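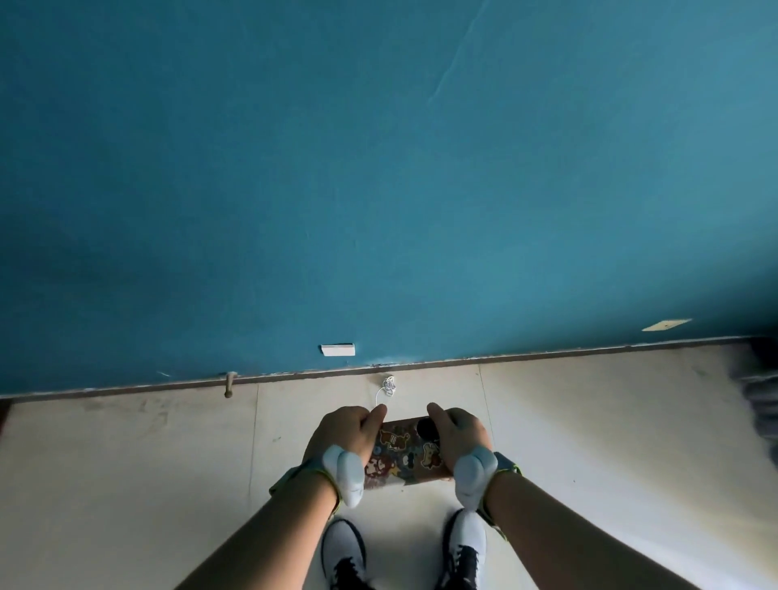 Cable handling, notebook entry, 17 June 2020

Wrist pose drift is still the main error in the Drarnamden set. Faustine Rolland re-ran the head-to-wrist alignment overnight with the new time offset, and median drift over a full take dropped from 19 mm to 2 mm on the clips where both wrists stay in view. Phone-in-hand stretches are the easy case: landscape grip, a thumb at the top edge on each side, both pods facing the head camera with their housings clear of the case. The sticker pattern on the case gives the tracker plenty of corners, more than the plain teal wall does. Plan is to use such stretches as the anchor for each take and propagate outward in both directions.

Segmentation labels

Prasetyo's first pass cut a take wherever hand speed fell under threshold. Works for pick and place, fails on cable. Fingers slow down while the loops are being worked and the script reads this as the end of the action. 93 takes relabeled by contact state instead (hand–cable, hand–phone, none). Agreement between the two of us is better on contact than on intent, so "untangle" and "coil" are now merged until someone can write down the difference.

Open items

1. Boltholm loader drops the last second of a take if the left wrist stream ends early. Patched locally, not pushed.

2. Cable mask. White cable on pale floor gives the Forkside segmenter very little contrast. The bundle held up against the wall comes out clean, but the strand running down to the phone is lost against the tiles. Try a thin-structure loss before adding any more labels.

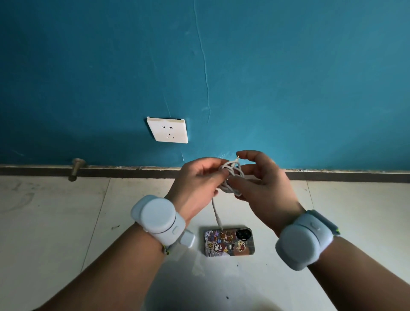 3. Strap slip. Add a fixed rotation per take to the solver and check the residual on the left wrist first.

4. Retrain on the merged labels, two seeds, same split as before. Faustine has the config.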